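Where Do the Kitchen Smells Go? A Term Project on Storing Spices at Home
Amedeo Sorrentino, Food Studies, second year

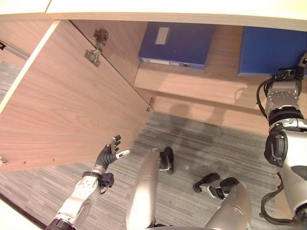

Fig. 1. A wooden cabinet door, open on its hinges.

My grandmother kept her oregano in a jar on the windowsill and swore by it, and I suppose this whole project began as a friendly argument with her. I wanted to know if dried herbs really do keep their smell longer in the dark, and September seemed as good a time as any to start.

I bought 400 grams of dried oregano from the Mornura market and split it evenly between two glass jars with the same lids. One went on a sunny shelf and the other stayed behind a closed door. My housemates in Trusitz were kind enough to sniff both jars every evening after supper and give each a score – they were very patient with me, even when one of them had a cold and scored everything zero for a week!

The shelf jar faded first, both in color and in smell, and by the end most of my sniffers preferred the other one. I should admit that the shelf was also closer to the stove, so heat may have played a part as well as light. If I did it again I would use two more jars and keep them well away from the cooking.

My thanks to Ms. Cirillo for lending me her kitchen scale.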